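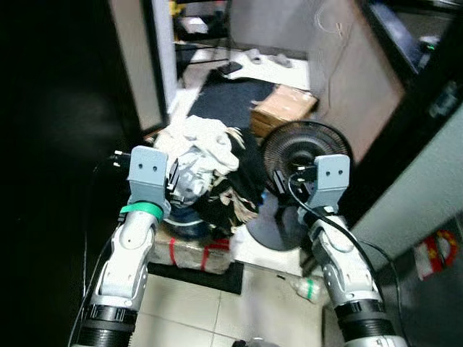
Unit 4: Working in rooms that were not built for robots

Course notes, May 2022. Instructor: Ya-wen Hsu. Lab questions go to Bartosz Wieczorek.

Last unit covered fixed cells, where the floor is marked and the guard stays shut. This unit is about two-arm work in ordinary rooms, with cloth as the load. The rules below are the ones used at the Skendstead lab. They are house rules and do not replace the risk assessment for your own site.

4.1 The floor

Walk the floor before power goes on. Pick up bottles, loose packaging and anything else that can roll or slide. A clear plastic bottle lying on beige tile is easy to miss from standing height, so look from the side as well. Check where one floor surface meets another. In a room with tile, a rubber mat and carpet, a base on wheels meets an edge at every change.

Doorways count as part of the work area if a person could come through them. Either close the door or put someone there.

4.2 What the load is resting on

A heap of clothes on a strapped cardboard package is a common setup and an acceptable one for light pulls. Press down on the package by hand at each corner first. If it rocks, do not use it. Plastic strapping should lie tight against the board. A fingertip can get under loose strapping and so can a gripper.

Lift the cloth and look under it. Hard items buried in a soft pile are the usual cause of a force stop in the first session. If something round or solid shows at the bottom of the heap, decide before the run whether it stays, and write that down.

4.3 Things standing next to the load

Treat a fan on a stand as an obstacle and as a hazard to the cloth. Sleeves get drawn in on the intake side. Unplug it or move it out of reach of both arms. Turning it off at the switch is not enough under our rules.

Check reach for each arm on its own, then for both together. Students often test the left and assume the right will match - it will not if there is a fan or a wall on that side.

4.4 Cables

Cables on the outside of an arm need slack at full reach and no loop wide enough to catch on furniture. Move each joint slowly through its range and watch the loop nearest the gripper. Fittings that stick out sideways at the wrist add to the width of the arm. Include them when you set clearances.

4.5 Speed and stops

First run of the day: 20 percent speed. After one clean run you may go to 50 percent. Going higher needs a signature from Ka-ming Hung.

One person holds the stop and does nothing else. That person does not take notes or fix the cloth.

Reading for next week: Siu handout, section on soft loads. Bring your floor checklist filled in for one room at home.

Shares: 20 | Comments: 4
Contact: Kaltach course office, room 2718 | Back to top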